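Apr 19, 2021 — table 4, gloves and basket

Picked up from the February notes. Same job as before: knit gloves off the tabletop and into the blue basket, fingers first, cuffs last. We are on the gray pairs with the pink cuffs from Imix. Target for the month is 300 rounds on this table. Basket goes on the left half, long side running away from you, handle slot at the far end. Gloves to the right of it, laid flat, fingers toward the basket. 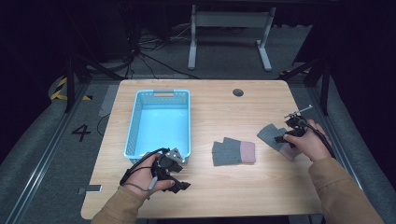

Picking up the knit

The knit gives a lot. Pinched at the fingertips, the cuff swings and can catch on the basket rim. Pinched near the middle it folds in two and takes up less room. I prefer the middle — Torben does not. The tabletop is smooth enough that a glove slides if you come at it from the side, so come straight down.

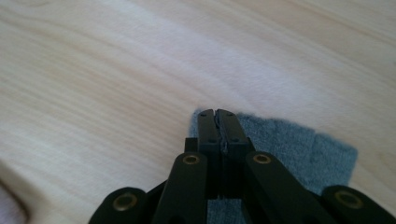 Keegan Quinlan: I'd still go for the cuff. It's the thickest part and the glove hangs straight from there. Try five each way before we write it into the sheet.

Fine, will do five each way and put the results under this entry.

Small items

Ngaio wants the pink and gray block in the next set. It keeps its shape, so no folding to think about. Start it just right of the basket with the long side along the front edge of the table.
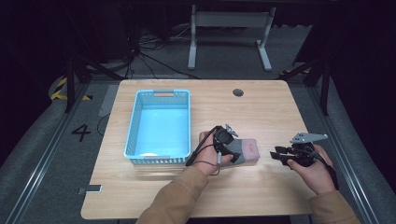

Block beside the basket, small white item in the front corner.

Pads

Check both pads before the next set. Drineo has the replacement rubber, order not placed yet. Essam to ask about delivery. 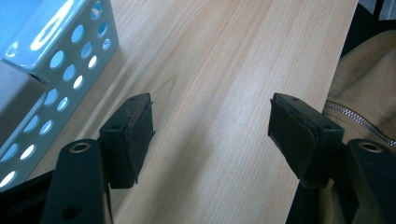
Pad wear, left and right. Loose strands on the left, peeling at the top corner on the right.

To do: cuff test, new pads, ask Sinéad where the spare basket went.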